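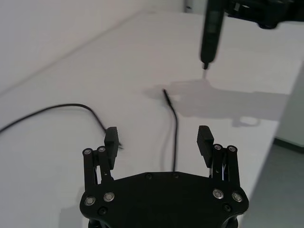 Ganness, cell safety inspector, Murkis workshop

Two-arm bench, Clundden line: inspection after the February fault

Thanks to everyone who stayed back and kept their hands off things until I could get there. For those who missed it, the arm with the screwdriver kept coming down after a stop was called, and it put the bit into the shell of a cable plug the other arm was holding. No one was hurt, but I've gone through the whole list again, slowly, with a cup of tea beside me, and my comments are under each item.

1. Emergency stop, both arms
Fail, then pass. The stop was only wired to one controller, so the second arm finished its move. Rewired and tried 4 times at slow speed, and I was happy with every one of them.

2. Clearance between driver bit and plug
Needs watching. It's a very close job, this one, and I do understand why (you can't tighten a thing from across the room!), but the approach height in program 701 was set too low. Please don't change it back.
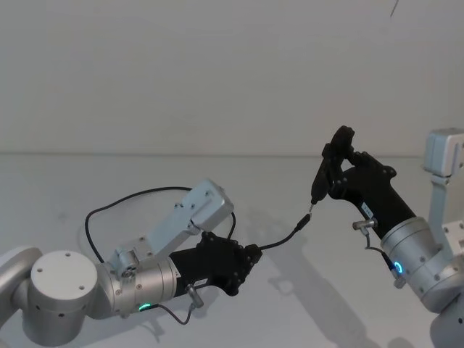 I'd also like the last part of the approach run at the slower speed until the next inspection, even if it does make the shift feel longer.

3. Gripper bolts and finger pads
Pass. All snug. Paint-mark them when you get a moment, so a loose one shows up early.

4. Cables on and near the arms
Pass with comment. Long loops are fine for reach but they do love to catch on a neighbour, so have a look at them each morning before power goes on.

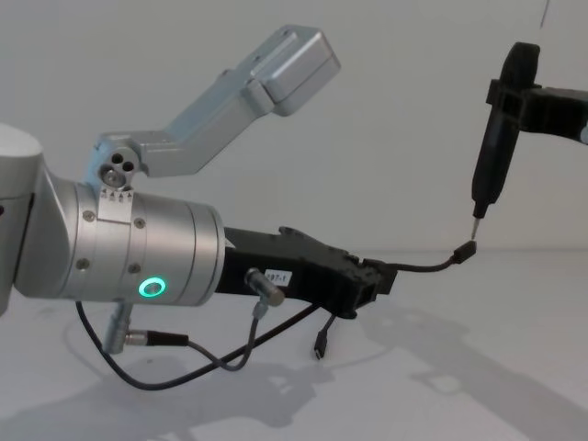 Item 4: cable loop under the silver wrist, driver tip close to the plug.

5. Standing distance
Fail. The floor tape was worn away on one side. New tape goes down at 800 mm from the table edge, and I'd be grateful if bags and stools stayed behind it.

6. Fault log
Pass. Nicely filled in, with 2 entries missing a time of day. Send the damaged plug to Rojanasak with a copy of this sheet.

Cell may run at reduced speed. Item 5 to be fixed before full speed is switched back on.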